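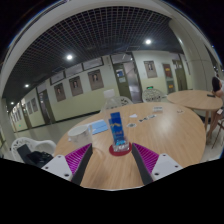

Hand-held grippers go round the tables at Itstead

The Hirvonen learning centre in Itstead has started to collect examples for a robot that should one day clear and set tables by itself. The work is done with hand-held grippers, each with a camera, and it goes on in the ordinary rooms of the building while people are using them.

The project is called Kurley. It is led by Sofia Konstantinidis of the small firm Cosivier, which moved to Itstead in May. Her team wants to have 2000 recorded examples before the learning system is trained for the first time. At the moment they have 656.

In every example a person holds the gripper, brings it to one object, takes the object and puts it down in another place. Bottles, mugs and cards are on the list, and so are folders and keys. The camera records the whole movement from the side of the hand, so that the system can later learn how the fingers came near to the object and when they closed.

"We could do all this in our laboratory, on one clean table," says Konstantinidis. "But then the robot would know only our table. People leave their phone, their papers and their cup where they like, and the robot must be able to manage with this."

Clear plastic bottles are among the more difficult objects. The wall and the chairs can be seen through them, and the light from the ceiling makes pale spots on the table top. For this reason the team has set apart 300 of the examples for bottles only, with different labels and on different tables. Mugs were easier than expected, although the handle must be turned in many directions during the recordings.

A session lasts one hour and begins at 9 in the morning. There are now 5 people who have learned to use the gripper. New helpers practise first with objects which cannot break, and their first recordings are not kept. According to Konstantinidis, the most usual mistake is to move too fast - the picture becomes blurred and the example has to be made again.

Failed attempts are also saved, but in a separate folder. The team has not yet decided if they will be used in the training.

Visitors to the centre can ask for a table to be left out of the recordings. The request can be made at the front desk, also during a session. Faces are made unclear in the recordings before they are given to the learning system.

When the first training is finished, Cosivier plans to try the system on a robot arm in its own rooms. A trial at the Hirvonen centre would come after that, and the date for it is still open.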